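Section 4. First Grips: Checking Your Finished Hand-Held Gripper

If you've made it this far, well done! The hard part of the Jisell build is behind you, and what's left is mostly squeezing things, which everybody in our shared workshop seems to enjoy a good deal more than soldering. Set aside an unhurried evening for this section. The pads need a little time to settle, and you'll learn more from your hands than from anything I can write.

You will need:
The assembled gripper
A second gripper, if you built the pair
The 2 mm hex key from the Rilter hardware bag
A few light, soft household things to pick up

CAUTION: Keep fingertips out of the linked bars while the jaws are moving. The gap closes faster than you'd expect, and it does pinch.

4.1 Checking the jaws

1. Rest the gripper on a table with the jaws open and look down at it from above. The two sides should be mirror images of each other.

2. Close the jaws slowly with nothing between them. The pads should meet flat along their whole length. If one arrives early, go back to 3.4 and reset the bars on that side.

3. Wiggle each pivot pin with a fingernail. A hair of movement is fine and even welcome (mine have always had some), but a pin that tips over needs seating again.

NOTE: If you printed the housings on a Jorkbridge machine, the holes may come out slightly tight. Turn the pin in gently by hand and please don't reach for the hammer.

4.2 Picking something up

4. Choose something soft and light for the first go. A pocket pack of tissues is my favorite, as it gives a little under the pads and forgives a heavy hand. Save the mugs for another evening.

5. Stand the pack on its end and bring the jaws in from either side, with one pad against each edge. Close until you feel the wrapper begin to push back, then stop.
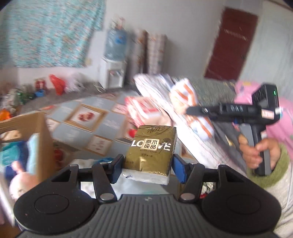 6. Lift it a few inches, hold it there while you count slowly to 3, and set it down again. If it slides, close a touch more on the next try. If the wrapper folds up badly, you're squeezing too hard, and we've all done it.

7. Now work your way through cloth, small packets and anything else you have lying about. Try each one upright and lying flat, because flat things ask for a much lower approach and you'll want the practice.

NOTE: With a pair of grippers, get comfortable with one hand before bringing in the other. When you do use both, let one hold while the other does the moving. Crossing them over the same object tends to end with the bars tangled, and untangling them is fiddly.

4.3 Looking after the pads

8. Wipe the blue pads with a barely damp cloth after each session. Dust makes them slippery long before they look dirty.

9. If a pad starts to lift at a corner, peel it off completely, clean the fingertip and stick on a fresh one. The Hegedűs pads come two to a card, and I'd change both together so they wear evenly.

CAUTION: Don't use oil anywhere near the pads. A pin that squeaks can have a speck of dry graphite.

Revised 22nd March. The pad instructions replace the ones from last September.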